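Print this page | E-mail this page

Workshop tips: working beside a two-arm sorting cell

Since May the Vikgate bench has handled small-part sorting. Hand sorters now load, check and clear jams.

– Leave slack in the cable at every joint. Check it every 300 cycles.
– Spread parts before starting. Stacked parts cause missed picks.
– Log each stop by cause. Iqra Gondal reviews the log at shift change.

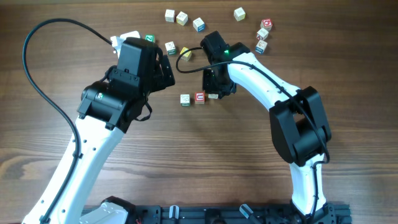
Reading time: 1 min

Letter cubes suit practice runs – the faces show which way a part has turned. Rotate operators every two hours.

Related
Labeling bins
Bench lighting basics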